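Stileslow Homeowners Association
Minutes of the Grounds and Wildlife Meeting, November
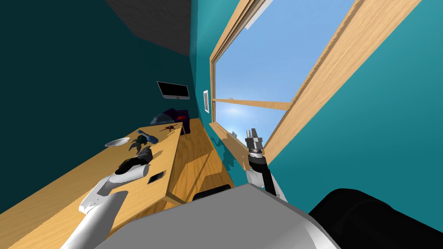
1. Opening

The meeting opened at 7:00 p.m. with a quorum present. The October minutes were approved with one correction: the pump at the north pond was repaired by Entili under warranty and no invoice will follow.

2. Beaver activity at Tavholm Creek

The grounds report covered the stretch of creek between the footbridge and the lower culvert. There are now 3 dams. The largest is just upstream of the culvert and has raised the water enough to cover the edge of the walking path after heavy rain. Several willows on the east bank are down and one maple behind the tennis court has been chewed most of the way through.

Owners on the creek side asked whether the animals can be trapped and moved. The manager answered that a state permit would be needed and that the application has to show other methods were tried first. Two owners spoke in favor of leaving the dams alone. One owner asked that the minutes record her view that the path was badly drained before any beavers arrived.

Proposals received:

Entili offered to install a flow device at the culvert dam, with a fenced intake and a pipe through the dam to hold the pond at a set level. Price $4,000, including one cleaning visit in spring.

Groltside offered trapping and removal of the dams, priced per visit, with no limit on the number of visits. They would not start until the permit is in hand.

Discussion was mostly about cost. The Groltside price could end up lower or a good deal higher depending on how many visits are needed. It was also noted that new beavers often move into a creek once the first ones are gone.

Motion to accept the Entili proposal, to be paid from the drainage reserve. Seconded. Carried, with one vote against.

3. Tree protection

Wire mesh will be put around the trunks of trees close to the water. The tree survey lists 207 trees on common ground along the creek, but only those within reach of the bank need wrapping – about a third was the estimate given. The mesh should be heavy gauge and stand 4 feet high, with a gap left for growth. Sanded paint was suggested as a cheaper choice for the small trees and will be tried on the birches by the parking lot.

The damaged maple is to be taken down before the ground freezes. The manager will get a price for this separately from the mesh work.

4. Woodchucks under the clubhouse deck

The one-way door was removed last month and no new digging has been reported. The skirting along the back still has to be extended below ground. Carried over to the next meeting.

5. Owner comments

A request was made for a sign at the footbridge asking people not to pull sticks out of the dams. Agreed. Another owner reported bird feeders left out on the shared lawn behind the mailboxes – a reminder will go in the newsletter.

6. Action items

Manager: sign the Entili agreement and ask for a start date.
Manager: price for removal of the maple.
Grounds: mark the trees to be wrapped and order mesh.
Grounds: footbridge sign.

The meeting closed at 8:20 p.m.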